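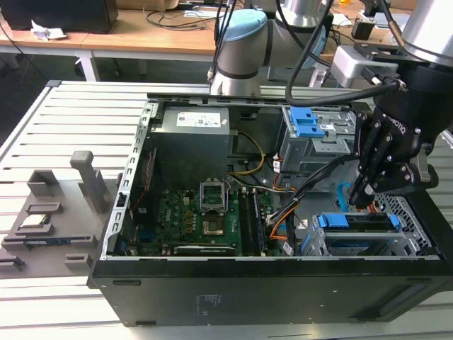 Zondthorpe refurb Dell tower, barebones: review after a weekend of poking at it

Posted June 8, 2019 by Maricruz Beltrán

Quick one, I have two more of these to get through before dinner.

Bought as a "barebones tower, no CPU, no drives" from Zondthorpe. Paid 87 dollars plus shipping. Black case, Dell board, Dell power supply. I was after something cheap to learn on and then hand down to my nephew, who wants a homework machine and will put games on it the second I leave the room.

Packing first. Good. Thick foam on both ends, box inside a box. The listing said "minor scuffs" and mine had a scratch on the top and some sticker goo on the front. Goo came off with cooking oil and a rag. Scratch stays.

Getting in

Lay it on its side, side panel off, and you're looking at everything. I've owned cases where you take out nine screws and still can't see the board. Nothing like that. Give yourself a big enough table though, the tower takes up a lot of room lying down and you want somewhere for the screws to go. I use a muffin tin.

Edges are okay. I nicked a knuckle on the metal by the slots, my own fault, was rushing.

The colored latches

My favorite part. The optical drive cage has a bright blue latch, the hard drive carrier down in its bay has a blue handle too. Blue means grab here. You don't need the manual, and I couldn't find the manual anyway. My old Tekia case had everything in black on black and I needed a flashlight in my teeth to find the release.

The drive carrier was stiff the first few times. Wiggle it. Do not lean on it.

The socket

Comes empty, as advertised. Mine had no plastic cover over the contacts which made me nervous, I'd have liked one. Look at it under a good light before you put anything in, and take a photo for the seller if something looks off. Mine was fine. Lift the bracket, set the chip down straight, don't slide it, close it up. It takes more force on the lever than feels right. My brother-in-law Heriberto Bautista had to leave the room.

I used a pulled processor from a dead office machine and it booted on the second try. First try I forgot the memory. Yes, really.

Cables

Okay, complaints. The bundle of yellow wires comes out from behind the power supply and curves right into the middle of the case, and the orange and black ones run down the side of the board toward the drives. It works. It isn't pretty and there's not much you can do about it. I spent most of an evening with velcro ties and got it to maybe half as messy. Then pulled the optical drive out again and undid all of it.

If you have big hands, the gap between the drive cage and the board is going to make you say things. I used long tweezers for one plug. Heriberto tried with his fingers and gave up.

One of my drive cables was too short to reach the way I wanted. Bought a longer one from Hasberg for 4 dollars, came in two days, no problem with it.

Power supply

It's the Dell one, gray, label still on. Mine is rated 260 watts according to the listing. Fine for homework. Not fine for a serious graphics card so dont plan on one without checking first. There is a slot for an expansion card near the edge of the board and I put a little wifi card on it, went in with a click, happy.

Fan noise is low. I had it under my desk for almost a week and forgot it was on twice.

Support

Emailed Zondthorpe about the missing socket cover. Got a ticket number (1028, if anybody there is reading) and an answer the next morning. They offered to send a cover seperately. Hasn't come yet. Polite people.

Compared to the other one

I built in a Zamudio case in February. Nicer finish, nicer feet, a window I didn't ask for. Took me three times as long to swap a drive. If the machine is going to sit in a living room, get the Zamudio. If you're going to be opening it every other week to try stuff, the old Dell is so much easier to live with.

Good:
Opens up fast
Blue latch, blue handle, easy to find
Quiet
Price

Not so good:
Wires everywhere
Tight by the drive cage
No socket cover on mine
Power supply limits what you can add

Four stars. Would be four and a half with the cover. I already ordered a second one for parts.

Update: nephew has it now. He wants to know if he can paint it. I said ask your mother.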